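The Coffee Shift

What happens to a break room when the robot learns to make the coffee

By Teresa Horgan
21 Sep 2019

The first thing you get offered at Brollonari, before a chair or a visitor badge, is coffee. It has been that way since the company was four people and a leased dock door in Brerbridge, and it is still that way now that the warehouse ships hospital linens and kitchen supplies to half the county and there are 52 people on the day shift. For most of those years the person doing the offering was Iraís Ayala, who runs the front office and who, by her own cheerful admission, never once put coffee in a job description.

"I just did it," she told me, sliding a stack of delivery slips out of the way so I could set down my notebook. "Somebody comes in off a truck at six in the morning and they look terrible, so you make them a cup. Then there's somebody behind them. Then it's nine o'clock and I haven't opened my mail."

So when the company signed on last May to try out a service robot from a small outfit called Keogh, and the managers went around asking people which jobs they would be glad to hand over, Iraís wrote down one word and underlined it. She says she half meant it as a joke. The folks at Keogh took it seriously, and coffee became the robot's first assignment.

Before anything gets near the real break room, the robot does its learning on a screen. Liam Madigan, who used to drive a forklift on the night shift and now spends his weeks in a converted supply closet with two monitors and a very good chair, looks after that part. His simulated room is as plain as a room can be, gray walls and pale plank flooring, with a white table and a black pod machine on it. He runs the coffee job there over and over, changing small things as he goes, and when a run goes wrong he stops it, scrolls back, and has a look at where the hands were.

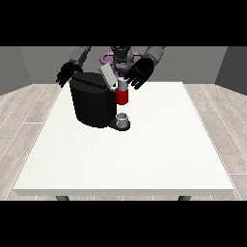

A job nobody wrote down

I sat with Liam for most of a morning, and I will confess I had expected to be bored. Making a cup of coffee with a pod machine is something I do half asleep. But try explaining it to something that has never done it! The lid has to be up before the pod can go in. The pod has to sit properly. The cup has to be under the right spot, and the lid has to come down again, and the hands have to stay out of each other's way the whole time. Liam has a spiral notebook full of this sort of thing, written in pencil, and he has been known to go stand in the break room and watch his coworkers at the machine until they ask him to please go away.

"You don't know what you know," he said. "I asked Enda how he can tell the lid is shut, and he thought about it for a good minute. He said he feels it in his thumb. Well, okay. Now I have to go figure out what to do about his thumb."

Enda Costello has packed orders at Brollonari for 17 years, and he was among the people least pleased when the robot was announced. He is a friendly man and he doesn't shout, but he stood up at the staff meeting and asked what would come after coffee. He still thinks it was the right question. The answer he got was that no one would lose a job during the trial, and that the packing line wasn't part of it. He wrote that down, with the name of the manager who said it, and he keeps the piece of paper in his locker.

What he didn't expect was to be asked for help. Liam needed somebody patient to look over the practice runs and say what seemed off, and Enda, it happens, has a wonderful eye for a thing about to go wrong. Two afternoons a week he now comes off the line and sits in the supply closet. He gets an extra dollar an hour for it, which he asked for and which he thinks should be more.

He likes to start with the hands. On the run he pulled up for me, they were open and well clear of the machine, with the lid standing up and the red pod in its place, and he leaned in close to the monitor the way my grandfather used to lean toward a ball game.

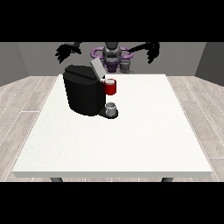
Lid up, pod in, cup on the tray: a practice run in the simulated room at Brollonari.

"I'd bring that right one in lower," he said, mostly to himself, and made a note.

Darius Sima, the Keogh engineer assigned to the warehouse, drives over from Fakport on Tuesdays and goes through those notes line by line. He told me that the remarks from the packing line are often blunter than what he hears from his own colleagues, and a good deal more useful to him. The team has logged 3,000 practice runs so far. He would like plenty more before the robot takes a regular turn in the break room, and he was polite but firm in declining to give me a date.

Meanwhile the coffee still has to get made. There is a sign-up sheet on the refrigerator these days, which came out of all the talk at that first meeting, and the drivers have learned to work the machine for themselves. Iraís opens her mail by seven thirty. She admits she misses some of it, mainly the ten minutes with the early drivers, who used to tell her which roads were flooded and whose daughter was getting married. A few of them still stop at her desk with their cups, and she has moved a second chair over beside it.

I asked her whether she would let the robot make hers when the time came. She said she'd try one, sure, as long as it remembered the milk, and then the phone rang and she had a truck to deal with.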